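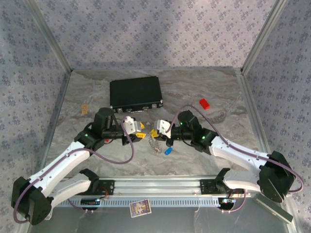
꽃무늬 벽 앞의 두 팔. 검은 가방은 안쪽에 놓여 있다.

견적
글 Declan Ó Súilleabháin | 6월

Witkowska의 견적서에는 팔 한 쌍이 300으로 적혀 있었다. 단위는 만 원이었다. Povetti는 244를 불렀고, 대신 납기가 90일이었다.

선우는 두 장을 나란히 놓고 계산기를 두드렸다. 남은 예산은 270이었다.

"30이 모자라네요."

"Povetti로 하면 남잖아."

팀장은 작업대에서 눈을 떼지 않았다. 노란 손끝 두 개가 구겨진 비닐봉지를 사이에 두고 마주 보고 있었다.

"90일이면 9월입니다. Arkuvska 납품은 8월이고요."

"그럼 저걸로 버티든가."

"저 둘은 2호기로 가기로 했습니다. 팀장님이 결재하셨어요."

팀장은 그제야 의자를 돌렸다. 결재한 기억이 없는 얼굴이었다. 선우는 서류철을 펴서 서명을 보여 주었다. 팀장은 한참 들여다보다가 펜을 달라고 했다.

"소모품비에서 30 빼."

"그러면 손끝 예비품을 못 삽니다."

"몇 개 남았는데?"

"한 벌이요."

팀장은 Witkowska 쪽에 서명했다. 선우는 발주서를 보내고 예비품 항목에 줄을 그었다. 오후 네 시였다. 서랍을 열어 마지막 한 벌이 있는지 확인하고, 열쇠로 잠갔다.

문의: Wedex 편집실 | 무단 전재 금지 | 맨 위로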